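Search this list
Enter keywords
Print this message | E-mail this message

Subject: Re: Which table for the break corner?

Gebhard Gruber wrote:
> Before we order from Brolance I would like to hear opinions.
> Do we want one table or 2 small ones? And can the flowers
> stay, or do they take too much place when people eat?

Dear Gebhard, dear all,

thank you for the question. I have thought about it since the morning and I would prefer one table, in light wood, with the edge a little curved. We have such a table in our own room, near the office chairs, and I can tell you how it is in daily use.

The curved edge is pleasant when you sit down sideways for a short time. With the straight table from Fatano, which we had before, I always had a corner in my stomach. The light wood also makes the room friendlier, but please ask Brolance how the surface is treated. Ours must be wiped soon after coffee, otherwise a ring stays.

For the flowers I have a clear opinion: keep them. We have a round cream pot with red and pink flowers, and it stands in a far corner of the table. A small plate for a snack needs very little place, so there is no conflict. If 3 people want to eat a full lunch, the pot can go to the window for 30 minutes.

The chairs are a different matter. I would not buy new ones – the black mesh office chairs are good enough, and you can lean back in them properly. They only need floor space behind the table, and our floor is where everything is put down. Please plan a shelf for equipment from the beginning. Leitner offered us one in December and I regret that we said no.

I attach two views of our table, both with a chair near it in use.
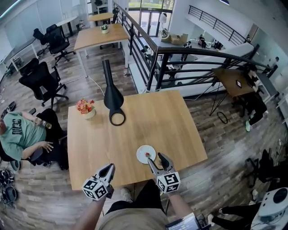
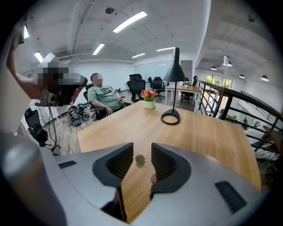 Kuneo has a similar table with a thicker top, Gebhard Gruber wrote back in the afternoon, but it is too heavy to move for cleaning, so he would also stay with Brolance and will ask them about the surface. He still wants to measure the corner again before he orders.

Contact the list owner | Copyright the list members | Back to top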